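3.2 Collection and sorting of returned equipment

The records used in this study come from the Gridetti reuse scheme, which takes in office computers from small firms and public bodies and passes them to two local workshops, Stalov and Ginting. Items were logged at the door by type, stated age and reason for disposal. Over the study period the scheme logged 3395 items. Printers and loose cables were weighed with the rest but left out of the analysis, as neither workshop repaired them.

The reason for disposal was taken from a short form filled in by the person handing over the equipment. We kept the wording of the form as it stood when we joined the scheme, although two of its categories overlap ("too slow" and "no longer supported"). Where a donor ticked both, the item was placed under "no longer supported". Forms left blank were treated as missing.

Figure 4. Parts of a desktop computer: processor and open socket (first panel); open tower with the processor in its socket and no cooler attached (second panel).

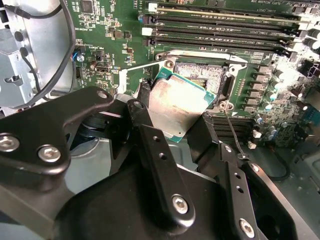
Donors were also asked whether the equipment had been replaced and, if so, whether the new item was bought or leased. Leasing firms usually require machines to be handed back, so leased equipment is under-represented in our records. Mendoza and Barajas, working from purchase ledgers, met the same problem from the other side: leased machines appeared in their ledgers as a monthly charge and could not be matched to single items. We have not tried to correct for this, and the shares given in Section 4 should be read as applying to owned equipment only.

3.3 Interviews

To understand how the decision to replace a computer was reached, we interviewed staff at 10 of the donor firms. Eight of these were in the Vedenance district, where the scheme has run longest, and the other two were in neighbouring towns. Interviews lasted nearly an hour and were held at the workplace, mostly in the morning before the phones became busy. Tonantzin Mendoza carried out the interviews and Iraís Barajas coded the transcripts.

The person who chose to replace a machine was often not the person who used it. In several firms the choice followed the end of a warranty, and the state of the machine was not discussed at all. One office manager described clearing a whole floor on a Tuesday so that every desk would have the same model. Others kept older machines in a cupboard as spares and gave them up only when the cupboard was needed for something else.
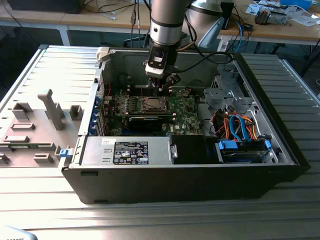

Page last updated: April

Search this section
Enter keyword
Go

Storage of this kind matters for the estimates. A computer that sits in a cupboard for two years is recorded at the door as two years older than its working life would suggest. We therefore asked interviewees how long the last machines they had donated had been out of use. Answers were given for 163 machines, and these were used to adjust the ages reported in Table 5. Where a firm could not say, the stated age was left unchanged.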